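# Review: the Flestby practice cell, after a season of use

I write this for people who must set up one small arm cell and keep it in order. I bought the Flestby package in October, together with the simulation files.
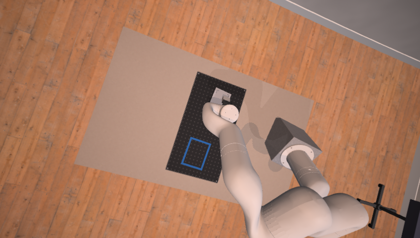
How long does the set-up take for one person?

Most people will need two evenings, one for the base and the board, and one for teaching the positions. I needed a third, as I had typed the base angle with the wrong sign.

The task in the package is simple: the arm carries a notched grey block over a black perforated board, and a blue outline on the board marks a rectangular area. In simulation you can move this outline where you like, and I recommend to do it often. A program which works for one place only is not worth much.

**Setting up.** The manual is 56 pages and the useful part starts late. Fix the base first, then measure the board from it at two opposite corners. I measured at one corner only and my board was turned a little, so every position at the far end was wrong. Ermira Petek, who sells the spare parts under the name Petek, told me to write the corner values on paper and keep them beside the controller. I do this now.

**Looking after it.** The package asks for a check of the zero position every 2,000 cycles. Mine had moved slightly at cycle 922, so I check each Saturday. The gripper pads are easy to change, but the screws are very small - buy extra ones.

**Repair.** One cable to the wrist failed. Fuvarar sent a new one quickly, with a drawing that showed the old connector. Brivside has the correct drawing on its support page.

**What I don't like.** The simulated arm has no play in the joints and the real one has. My first program ran well on the screen and missed on the bench by 2 mm. There is a setting for play, hidden under "Materials", and the manual does not mention it.

I would buy it again, but without the extended cable set.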